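Sekberg Opens Made-to-Measure Countertop and Wall Panel Workshop in Praseck

PRASECK, Oct 14, 2023. Kitchen surface maker Sekberg has opened a second workshop, in the old Dewulf furniture building on the east side of Praseck. The new site will cut and finish countertops, backsplashes and full-height wall panels for homes in the town and the surrounding county.

The company has worked from a single shop in Hidier until now. Orders for stone and glass pieces grew through the spring and summer, and by August customers were waiting up to 16 weeks for a finished kitchen. Sekberg expects the Praseck workshop to bring that wait down by half for most jobs.

"We were turning people away, and they were mostly people who lived an hour or more from Hidier," said Quang Vũ, owner of Sekberg. "A countertop is heavy and it doesn't like long drives. Being closer to the job means fewer chipped corners and fewer return trips."

The Praseck site has two cutting bays, a polishing room and a small showroom with full-size slabs. Visitors can see 93 colors and finishes, including honed granite, quartz, back-painted glass and a new line of ribbed glass panels meant for use behind a range. Samples can be taken home overnight with a deposit, which is returned when the sample comes back.

Measuring, cutting and fitting are all done by Sekberg staff. A fitter visits the home once the base cabinets are in and level, makes a template, and marks the positions of sinks, outlets and faucets. Customers sign off on the template before any material is cut. Changes after that point are charged at cost.

Some 50 homeowners have already booked a measuring visit at the new location. Customers with open orders in Hidier will keep their current dates and can ask to have their pieces moved to Praseck if it is nearer.

Prices are the same at both workshops. Delivery is included within the county, and removal of an old countertop can be added to any order. Glass panels can be color matched to a paint chip or a cabinet door brought in by the customer.

The showroom is open to walk-in visitors in the mornings. Afternoon visits are by appointment, and customers are asked to bring a rough floor plan with wall lengths if they would like a written quote the same day.

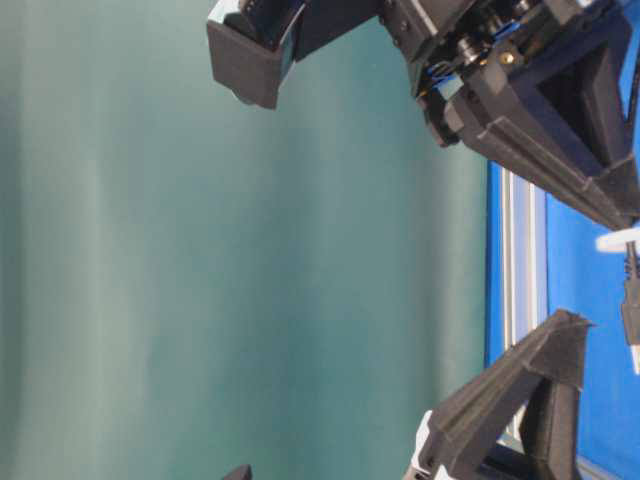
About Sekberg

Sekberg makes and fits stone and glass surfaces for kitchens, bathrooms and laundry rooms. The company is owned by Quang Vũ and has workshops in Hidier and Praseck.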